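Bench diary: flat fingers against angled fingers

Sunday 22 December 2024 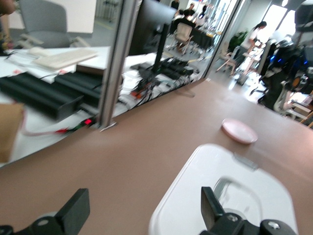 Page 18

In at ten. The room was busier than I expected for the last weekend before the break, with people at the far tables and the window end very bright all morning. I had the brown table to myself and wanted the finger comparison done before the Wokham bench gets moved.

Two objects today, the big white plastic one with the rounded corners and the small pale pink plate. I chose them because the old notes say the Herine fingers manage both, and I have never managed to repeat that with the plate.

Started with the angled black fingers already on the wrist. Checked the screws on the right-hand block before doing anything, as it had worked loose on Thursday. It was fine. Ran the open and close cycle a few times with nothing between the fingers and the gap read the same each time.

White one first. There is a groove in the middle of the top that looks like a handle, and I went for that. The tips go in well enough if the wrist comes down square. If it is turned even slightly, one finger rides up on the edge of the groove and the other does all the work. Did 80 attempts over the morning and early afternoon, moving the start position by hand after each one. 70 were clean lifts. Of the ten that were not, 8 were the riding-up problem and two were my own fault for starting the run before I had my hand out of the way.

Stopped for soup. The kitchen was out of clean bowls so I had it from a mug.

After that the plate, same fingers. It is very shallow and the rim is hardly raised at all, so there is not much to get hold of. Coming straight down does nothing useful. The tips touch the table before they close on anything, and the force reading jumps and the controller stops the move, as it should. Coming in low from the side is better but the plate slides away. I pushed it nearly to the far side of the table twice. I got it up a handful of times and did not bother keeping a score, as I was changing the approach each time and the figure would have meant nothing.

Then swapped to the Mensah flat fingers. The swap took longer than it ought to because the hex key had gone from the drawer again. I found one in the Unlow tool roll and have left a note. Had to redo the tip offset afterwards, and got the sign wrong the first time.

Flat fingers on the plate: clearly better. The thinner edge gets under the rim if the speed is kept down. Flat fingers on the white one: worse. They slip in the groove and I would not trust them to carry it across the table.

So there is no single set for both objects, unless the angled ones can be given a thinner tip. I would like to try a strip of something grippy on the inside of the flat pair as well. Ask about the offcuts in January.

The wrist camera is still bothering me. The near view is sharp enough but everything past the table goes soft when the arm moves, and the glare off the floor pulls the exposure about. I tried it with the exposure locked for the last few plate runs and the rim was easier to make out. Leave it locked next time and see if it holds up later in the day when the light drops.

Saved the logs to the shared drive, put the angled pair back on and parked the arm. Home by six. Need to buy stamps.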